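4.2 Shoe task: set-up and procedure

The second task came out of a student project. The group (four undergraduates, supervised by Cervantes) wanted something harder than blocks but not as hard as cloth, and footwear was what they had. Task name in the logs is "shoes-low", which is a bit misleading as half of it happens on the table.

Set-up as follows. One low table, black metal legs, light wood top, stood straight on the floor of the lab. Two pairs of slides – one dark green, one black. Green on the tabletop, black on the floor underneath. The arm has to work on the top pair first and must not touch the lower pair or the table legs. Lower pair is there as a distractor for the detector and as an obstacle later on, when the top pair has to be brought down beside it.

Slides turned out to be a fair choice. The strap is soft and gives under the fingers, the sole is stiff, so a grasp that looks fine to the planner can still roll the shoe over. Students tried two grasps. Grasp A goes down over the strap and closes across it. Grasp B takes the heel end of the sole. B needs a flatter approach and the wrist gets close to the tabletop, so we kept A for all the runs reported here and B is left for the appendix.

Control software is Homer, the teaching stack from the earlier course, with the group's own grasp module (Barrera) on top. Barrera takes one view, proposes a grasp point per shoe, sorts by height and hands the highest to the arm. No retraining between runs. Speed was capped low for the first week and raised after that; runs from the first week are not used.

Each run starts from the same home pose above the table. Operator places the shoes by hand, steps back, presses start. Time limit 30 seconds per shoe. A run counts as a success if both green shoes end up on the floor, sole down, and neither black shoe has moved more than the tolerance. Anything knocked off the table is a fail, even if it lands the right way up – this caused some argument in the group but we kept to it.

We did 49 runs in all, shared between the students. 14 failed. Most of the failures were on the second shoe, were the first grasp had nudged its neighbour and Barrera went on using the old position. An extra look between grasps would probaly fix this, at a cost in time. Not tested yet. The rest were slips off the strap during lifting.

Fig. 3 gives the view from the fixed camera with the fingers over the table. The fingers blur at this speed, so the finger position in our plots comes from the joint readings and not from the images.

Figure 3. Shoe task, fingers above the green pair, black pair on the floor beneath the table.

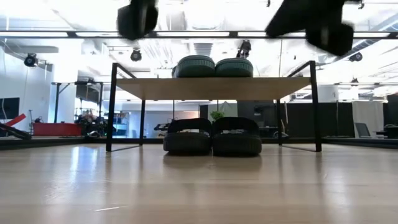
4.3 Scoring and agreement between students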